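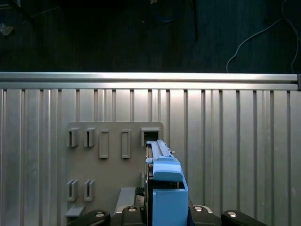 Trurkix build log and final report
Written by the project lead (and only member), second-year mechatronics
Sunday, December 14, 2025

So the short version is that Trurkix hangs blue plastic parts on a grey plate, and it does it well enough that I've stopped standing next to it with my hand on the off switch. The long version is what my tutor wants, so make a cup of tea.

I started in May with the arm, which I bought second-hand and half dead, and a bench at Putard, the shared workshop down by the canal. The plan back then was a robot that could put my tools away. I dropped that after two weeks! Pliers are a horrible shape. What I wanted by then was one job with a clear right and wrong answer, and pushing a printed part into a socket on a wall is exactly that.

The wall

The backing is a ribbed aluminium panel standing upright with a length of extrusion along the top. I love how solid it is. I don't love how shiny it is, and I'll moan about that further down. The grey plate is fixed to the panel and has all the stations on it: U-shaped clips with a slot in the face, two tall frames with a window in each, and the square socket up in the top right corner. I drew the whole lot in one go, which was silly, as every time I wanted the socket a hair bigger I had to print the entire plate again. If you're copying this, make the socket a separate piece.

The blue part

It's on its fourth version. There's a boxy base, a chunky block above that with a curved front, and then a long thin arm with ridges on it that goes up to the socket. A small metal pin pokes out of the side near the ridges. Version one had no pin and no block, just a straight arm, and the gripper could hold it at any old angle it fancied. The block was for the fingers to have something to hug. It's all printed in light blue because the workshop had a big spool of it going spare (thank you, whoever you are).

The gripper

The fingers are black and rounded with bolts set into them, and they took more of my summer than anything else. I'd tied myself in knots over how hard to squeeze. Too gentle and the part leans as soon as the tip touches the plate, too hard and the layers start to creak. In the end I wrote a tiny program called Hudec that closes the fingers in steps and watches the motor current, then backs off a touch. It's about the ugliest code I've ever written and I haven't dared tidy it.

The little camera sits down by the gripper looking along the part at the plate, so it moves with the arm. I tried a fixed one on a tripod first and people kept walking into the tripod.

How it went

I ran 249 attempts at the square socket over the last few weekends. 71 of them failed. That sounds like a lot, and it is, but most of the failures came early on, before I slowed the last bit of the move down. The last 40 runs in a row all went in, and I may have done a small dance.

The failures were nearly all the same thing. The arm gets the tip to the socket but a shade too far left, it catches on the rim, and then the whole part tips back in the fingers. Brumach, which is my name for the bit that finds the socket in the camera picture, was getting muddled by the bright stripes on the panel whenever the lights over the bench were on. Matt grey on shiny silver seemed like a good contrast when I picked it. I ended up having it ignore everything outside the plate and that helped loads.

Cables were the other headache. They run across behind the rail and I've rerouted them more times than I care to admit. I still want a proper cable chain before anybody else uses the thing.

Still to do

The clips and the two frames haven't had a proper test yet. I've put parts on them by hand and they hold fine, but the arm comes at them from a different angle and I need to work that out. I'd also like to get to 2000 runs on the socket before I say anything grand about reliability, so it'll be chugging away over the holidays if Putard will let me leave it on.

Print files and the Hudec code are in the project folder. The plate file is the one ending in "final2", please don't use "final".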